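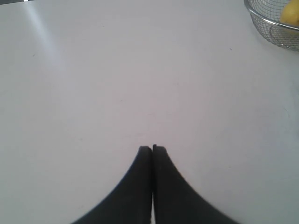

4.2 Changes in Work at the Packing Stations

Figure 3. View from the wrist camera of the arm at the Pirkia station. The fingers are closed and hold nothing. A wire mesh basket containing a yellow fruit stands at the upper right.

The Pirkia site prepares mixed fruit orders for office kitchens. Before the arms were installed, each packer picked, checked, and packed an order alone. Under the present arrangement the arm moves fruit between baskets and trays, and the packer handles inspection, exceptions, and closing of the box. The order software (Hollo) assigns work to both and records the time at which each takes over from the other.

We logged 1,519 handovers between arm and packer over the observation period, which began in January. Handovers were coded from the wrist camera recordings and the Hollo timestamps. Views such as the one in Figure 3, with closed fingers and a clear stretch of table between gripper and basket, were coded as "idle" unless the next recorded command was a grasp. The coding was done by the second author and checked against the shift notes kept by Csaba Simon, the site's shift lead.

Two findings concern the packers directly. First, the pace of the station is now set by the arm's cycle. Packers who had earlier varied their speed through the shift reported that they could no longer work ahead in order to take a longer pause later. Several described the short waits between trays as too brief to rest in and too long to ignore. The shift notes show that these waits were often filled with folding boxes, a task that had previously belonged to a separate role. That role was dropped from the schedule during the study.

Second, judgments about fruit quality moved to a later point in the process. A packer picking by hand had rejected soft fruit at the basket. With the arm in use, soft fruit reaches the tray and has to be taken out there, after which a replacement must be requested on the screen. Of the 28 packers interviewed, 10 named this extra request as the most tiring part of the job, ahead of lifting and standing. Lamai Thepsuriya, who trained new staff on both arrangements, told us that newcomers learned the screen quickly but were slower to trust their hands in judging ripeness.

Glare on the pale tabletop affected some of the recordings, and in those cases we relied on the timestamps alone. The camera gives no view of the packer, so posture and movement are not covered by this data. They were recorded separately by an observer at the Claltness site, where the same arm and software are in use, and are reported in Section 4.3.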